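The Quiet Comeback of the Dish Rack

I grew up in a house where the dish rack was something you hid when company came. It lived under the sink, came out after supper and went back before the doorbell rang. So it has been a treat, over the past year, to watch people fall for it again, and to fall for it myself.

Tin-yau Pan has sold kitchenware in Proston for 17 years, out of a narrow shop called Sandari. In February he gave the whole front window over to racks (wire, bamboo, a folding steel one I nearly took home on the spot). "People come in for the rack and stay for the plates," he told me. "Once your dishes are out where you can see them, you start caring what they look like." He stocks 137 patterns of plate and bowl, and I believe I picked up every one. 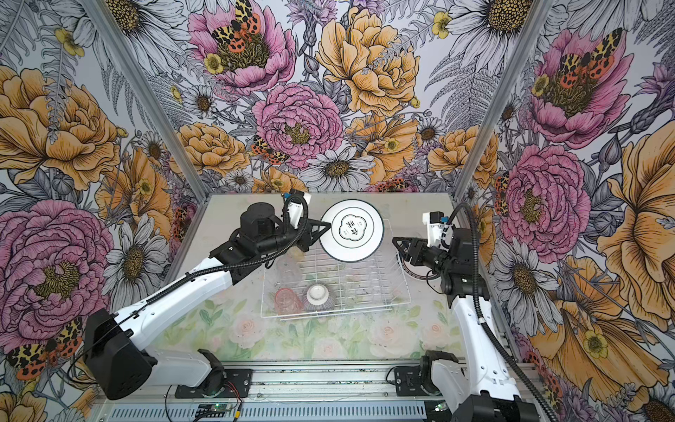
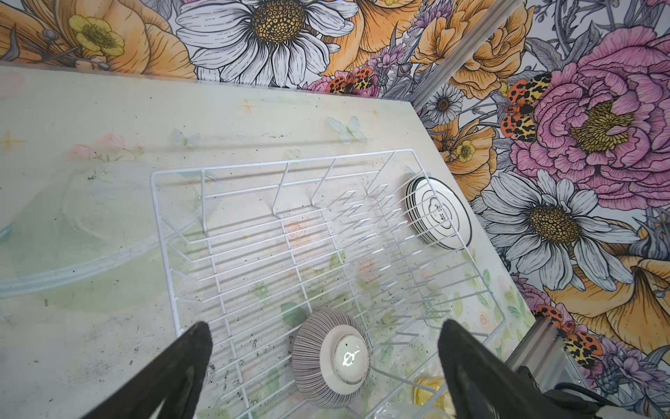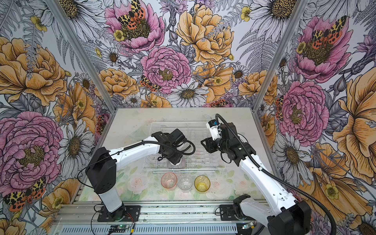
White wire, florals and a few good dishes.

Color is where the fun begins. For years the advice was to keep everything near the sink plain, and I followed it faithfully, right down to a gray sponge. Now I want flowers! Big ones on the wall, faded ones on the counter, and something thin and white on top so the pattern gets to show through. Roses under a wire rack do that beautifully, and a pink or yellow glass picks up the tint of the petals without matching them too closely. I would stop at two colors of glass and let the china stay pale, with a dark or gray rim at most. The ribbed bowls I love best look even better upside down, when you get all those fine lines running up to the foot.

A rack also changes how you wash. You start with the glasses while the water is clean, then plates, then bowls, and the pans wait their turn. Plates go in the tall slots, all facing the same way. Bowls need a bit of a tilt so the foot doesn't hold a puddle. I used to lay tumblers on their sides and have gone over to standing them on a folded towel, mouth down, which Pan thinks is fussy. He may be right.

As for what to buy, look at the coating first. Run a finger along the underside of the wires and feel for bare spots at the joints, where rust gets going. Pan likes the Prinum for a small counter. The Boutros is wider, takes dinner plates without complaint and costs more than I had planned to spend. It has been next to my sink since spring, company or no company.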